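Gripper and wrist camera comparison: gallery
2019-04-08
By the Warnden bench group

We spent part of the winter trying out four grippers on one arm, with the same wrist camera and the same controller each time. The notes and pictures on this page come from those trials. They are meant for people who already run a small arm and are thinking about changing the hand on the end of it.

The four hands were the Skerkix two-finger, the Barua soft finger set, the Fallar parallel jaw and our own older Warnden jaw, which we kept in as a baseline. Each one did the same pick list: a cloth napkin, a paperback, a tin mug, a roll of tape and a bag of dried beans. We ran 2000 picks in all and changed the object order every morning.

The mount matters more than we expected. The camera sits close to the palm on every hand, so the fingers are always somewhere in view, and how much they hide depends on the finger shape. We used a fisheye lens throughout. A narrower lens gave us less bending at the edges, but it lost the object too early on the final approach.

Warnden jaw. Flat steel fingers with rubber strips. It held the tin mug and the paperback well and was poor on the napkin, which tended to slide out when the wrist turned. The strips wore smooth during the trials and we replaced them once. Cycle time was the shortest of the group.

Fallar parallel jaw. Wider opening than ours and easier to bolt on – the adapter plate fit without shims. The jaws close evenly, and the controller picked up the position signal right away. The bag of beans was hard for it, and we had to lower the closing force and retune the approach speed. The cable exit is on the wrong side for our arm, so the cable had to loop around the wrist.

Skerkix two-finger. The best documented of the lot. Force feedback is usable out of the box, and the settings page lets you save a profile for each object. It weighs more than the others, and the arm had to be slowed down at full reach. One fingertip came loose late in the trials and went back on with a drop of thread locker.

Barua soft fingers. These did best on the napkin and the beans. They give a little before they grip, which helps when the object is not quite where the camera says it is. They were the slowest to close. The mug was fine by the handle and unreliable by the rim.

Camera notes. With any hand that has bright or glossy parts near the lens, fix the exposure by hand. Auto exposure kept shifting when a finger moved past a light, and the object tracker lost its place each time. We settled on one exposure value per room and wrote it on a strip of tape next to the controller. Mask out the fingers before you train or tune anything on the pictures. A fixed mask works for the parallel jaws. The softer fingers need a mask for open and another for closed.

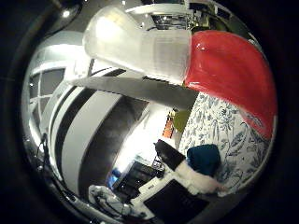

Wrist camera view past a translucent white finger with a glossy red tip. Grey finger segment beneath it, floral fabric on the right.

Controller notes. All four hands ran from the same box. The Skerkix and the Fallar needed a firmware update first. We logged 68 stops in total, most of them from the force limit being set too low in the first days. After the limits were raised the stops were mainly cable snags – tie the cable down at the elbow as well as the wrist.

The pick list and mount drawings will be added to this page in October, along with results for a second lens.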